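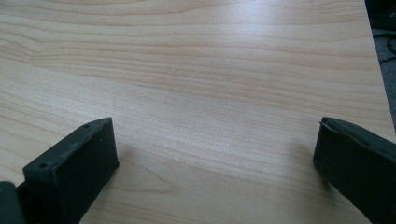 Real wood or printed? Settling an argument about a tabletop

mapleleafzeyu
Okay so my sister and I have been going back and forth over this tabletop for two weeks and I need outside opinions before one of us moves out. I say maple. She says birch. Her boyfriend walked in, looked at it for maybe four seconds and said "that's laminate" and went to get a sandwich, so now it's a three-way fight.

It's pale, creamy tan, with thin honey-brown lines that mostly run across the width. They get all swirly and bunched up in one spot and then stretch out into long wavy bands. No scratches, no stains. I got it secondhand from a guy in Mollinham who couldn't remember where he bought it (super helpful, thank you sir). I want to know what it is before I put any kind of oil on it!

— Zeyu

sandpaper_sioned
Smooth, no scratches at all, secondhand? I'm with the boyfriend. I've had a real maple table since 1998 and it looks like somebody let a goat dance on it. Love it to bits, but wood that gets used picks up marks.

Do not oil it until you know. I oiled a laminate desk once when I was young and dumb and it stayed sticky for a month. Everything I owned had a little tan smear on it.

harrytsak
Going to disagree with Sioned a bit. A good hard finish can keep wood looking new for years if the last owner was careful with placemats. I wouldn't call laminate from one photo. That glare up top is washing out half the grain anyway, so you can't judge the sheen very well. Could you get one with the lamp off?

What you want to look at is the edge. Get down on the floor with a flashlight. If the lines on top run over and carry on down the end, you've probably got solid wood. If the edge is a separate strip with its own pattern, it's veneer or laminate. Also look underneath, people always forget underneath.

ximengdu
Seconding the edge thing. The other trick is hunting for a repeat. Printed laminate uses the same pattern over and over, so pick one funny swirl and see if its twin shows up farther down the table. I did this at a friend's house during dinner and found three identical knots and then I couldn't stop staring at them all evening. She has since bought a tablecloth.

Those swirls in the upper left would be perfect for it, nice and easy to recognize.

mapleleafzeyu
Ooh I like the twin game. I went over the whole top with my nose practically on it and did not find a second swirly bit. BUT it's not a huge table so maybe the pattern just doesn't get a chance to come around again?

Haven't done the edge yet, there's a Privora storage cube jammed against that end with all our winter boots in it.

sandpaper_sioned
Yeah, a small top won't always show you a repeat. Move the boots!!

peishan_p
Late February is when I redo all my wood stuff so this is right on time for me. My vote is birch, for what it's worth. I grew up with a birch table and it had that same wavy, slightly lazy grain, and maple always looks tighter and straighter to me.

harrytsak
Maple can be plenty wavy though. I've had boards that looked like a sand dune. Maple and birch are a real pain to tell apart once they've got a finish on them, and I've been making shelves and boxes out of both for 15 years. I still mix up my own offcuts if I forget to write on them.

peishan_p
Fair, you've handled a lot more of it than me. Still feels birchy. I'm not budging lol

ximengdu
Does it matter which one, for cleaning purposes? If it's already got a sealed finish you'd treat them the same. Damp cloth, dry cloth, done. I wouldn't oil a sealed top either, it just sits there and collects crumbs.

tedlow_tables
Another quick check is a drop of water somewhere out of the way. Leave it for 5 minutes. If it's still sitting up in a bead, the top is sealed. If it goes dark and soaks in, it's bare or nearly bare wood and you can start thinking about oil. Won't tell you the species, but that's the bit you need to know before buying a bottle of anything.

sandpaper_sioned
I'd do that on the underside if it's the same stuff, personally. I don't love dripping on a top that clean.

tedlow_tables
Underneath often isn't finished at all though, so you'd get the wrong answer. One drop near a corner won't hurt. Wipe it up after.

mapleleafzeyu
UPDATE. Boots moved. Did the flashlight thing lying on the floor while my sister stepped over me to get to the kettle. The edge is a separate strip! The lines on top just stop and the strip has its own straighter grain. Underneath is plain brown and has a sticker that says Hou and then a number that's mostly rubbed off.

Water drop: beaded right up, wiped off clean, no mark.

So it's not solid, right? Is veneer still on the table (sorry)?

harrytsak
Veneer's still possible. Run a fingernail very lightly across the grain. On some veneers you can feel the tiniest bit of texture, although a thick finish will hide that too. Not solid, at any rate, so definitely no sanding!

ximengdu
My money has moved to laminate. Sorry Zeyu.

peishan_p
Birch VENEER. I'm staying put.

mapleleafzeyu
The boyfriend is being unbearable and he hasn't even been proved right yet. No oil, no sanding, damp cloth only, got it. I'll try the fingernail thing tonight and take another picture with the lamp off. Anybody know what to do about old sticker glue on the underside? I picked at it and now it's worse.

sandpaper_sioned
Little bit of cooking oil on a paper towel, leave it a while, then dish soap. Only on the sticker!!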